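Leave the hall cupboard alone

When the Vornen flats were sold off, the new owners were told they could knock through whatever they liked, within reason. Most of them started with the hall. I have been in 11 of those flats since, and I can't remember a proper cupboard in any of them.

I think this is a mistake. A home needs a dull place to put dull things: the hoover, wet boots, the folding chair that comes out in May. Take that place away and the things don't go. They move into the kitchen and sit on the worktop.
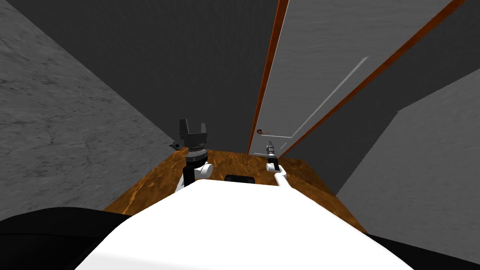 Estate agents have a lot to answer for. They like a long view from the front door, and they tell sellers that a wall is costing them money. My neighbour in Lodska Road paid up to £500 to have one taken out, then bought a tall wardrobe to stand where it had been. The wardrobe is shallower than the cupboard was and its doors catch on the radiator.

Callum Pollock wrote in these pages that storage is a habit and people should simply own less. I have some sympathy. But he lives alone, and a family of four with a pushchair can't own its way down to one shelf. 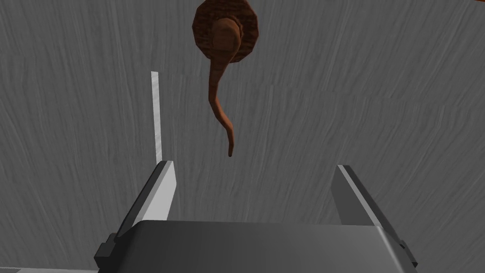
Issue 157

The other complaint is that cupboards are dark and fill up with rubbish. Mine does. Twice a year I empty it on to the landing, take a load to the tip and shut the door on the rest. I don't see what is wrong with that. Shutting the door is what I want it for, and I would ask anyone buying in the next Vornen block to live with theirs for a winter before they ring the builder.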